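ホーム | メーリングリスト | アーカイブ | スレッド順 | 日付順 | 検索 | 登録・解除

件名: Re: [julero-dev] 押し動作プランナの目標位置に生じるずれについて
差出人: Effie Paterson
日付: 2018年3月14日

julero-dev 各位

Laing 側の統合作業を担当しております Paterson です。先般ご照会のありました件につき、調査結果と今後の対応をご報告いたします。

> Treminum の新しい版に更新して以降、押し動作の開始点が
> 対象ブロックの中心線から横にずれる事象が続いております。
> 当方の記録では、1,726 回の試行のうち 172 回で接触位置が
> 許容範囲を外れました。認識の誤差によるものか、
> 座標変換の設定によるものか、ご教示ください。

結論から申し上げますと、認識の出力そのものには問題を認めておりません。ずれの主因は、カメラ座標系から作業台座標系への変換が起動時に一度だけ読み込まれ、その後に再較正を行っても計画側に反映されない点にあります。旧版では計画要求のたびに変換を取得しておりましたが、処理時間の短縮を目的とした変更の際、この取得が初期化処理に移されました。

なお、作業面の高さについても確認をお願いいたします。有孔の作業台に木の板を載せて使用する場合、設定ファイルの table_height には台の上面ではなく板の上面の値を記入する必要があります。マーカーを台の面に置いたまま原点を求めている構成では、板の厚みの分だけ高さに差が残り、斜め方向から見たブロックの位置推定にも影響が及びます。
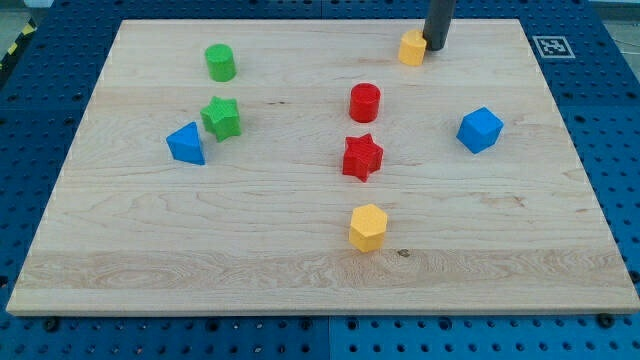 修正案では、変換の取得を計画要求の受付時に戻したうえで、最終更新時刻が前回と同一であれば保持済みの値を使用することといたしました。これにより、再較正を行わない通常の運用では処理時間の増加をほぼ避けられる見込みです。あわせて、変換の更新時刻を計画結果の記録に含め、事後に照合できるようにいたします。

言語指示を解釈する部分については、今回の変更の対象外といたします。「赤い星を青い立方体の方へ」のような指示では、色と形の組によって対象が決まり、座標は認識結果から別途参照されるためです。ただし、「左」「手前」等の方向語は作業台座標系に基づいて処理しておりますので、較正値が古い場合には移動の向きに誤差が生じ得ます。

適用にあたっては、次の手順によりご確認ください。

1. 計画ノードを停止し、保存済みの変換を消去する。
2. table_height を実測値に改める。
3. 較正を実行し、出力された更新時刻を控える。
4. 計画ノードを起動し、記録中の更新時刻が一致することを確かめる。

修正案は Ullavel の検証用ブランチに登録済みです。既存の単体試験に加え、再較正後の挙動を対象とする試験を 11 件追加いたしました。ご意見は本スレッドへの返信にてお寄せください。特段の異議がない場合には、7月の定期版に収録する予定です。

以上、よろしくお願い申し上げます。

Effie Paterson
Laing 統合担当

前の投稿 | 次の投稿 | スレッド一覧へ戻る

コメント (3)

kmt_dev
同じ症状が出ておりました。手順 1 の消去を行わずに再起動していたため、古い値が残っていたようです。

h.arm
table_height の単位はメートルでしょうか。設定例にはミリメートルと思われる値も見受けられます。

sorano
メートルです。設定例の記載については別途修正依頼を提出しました。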